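Search the site Search Go

Clalum Handling Laboratory
Gallery: Cell 4 Grip Fault Review
Posted in February by Norbert Szalai

The laboratory suspended mug-hanging work in Cell 4 after a fault in which the gripper reported a secure hold and then released its load during the approach to the stand. The mug fell to the table. There were no injuries, and the arm stopped when the operator pressed the emergency stop.

A review of the controller log placed the fault at cycle 3846. The fingers had closed on the rim at an angle, and the force reading stayed above the accepted limit for 29 milliseconds, long enough for the Pluro control software to treat the grip as good. The same reading was found in 13 earlier cycles, none of which had been reported. Staff are reminded that a grip warning must be entered in the cell record even when the cycle finishes.

Work has resumed under the following conditions. Arm speed is limited during the approach. The hold must be confirmed twice before the mug is moved toward a peg. All persons remain outside the marked area until the arm has returned to its rest position. These conditions will stay in force until the revised grip check has been accepted by the safety office.

Cell 4, mug-hanging task. The gripper holds a white faceted mug by its lower edge, close to the upright of the wooden mug tree. The work surface is covered with brown paper, clamped at the right.

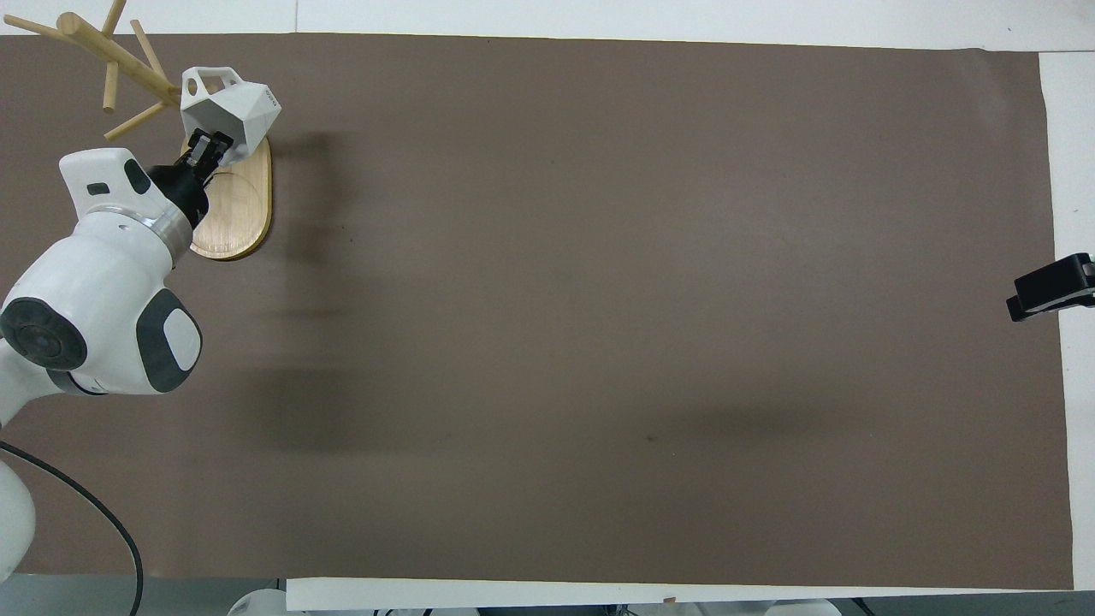
Szabolcs Dudás wrote that a second confirmation would not have caught the earlier cycles if it relied on the same force reading, and asked that finger position be checked as well before the speed limit is lifted.

Contact the laboratory | Copyright Clalum | Back to top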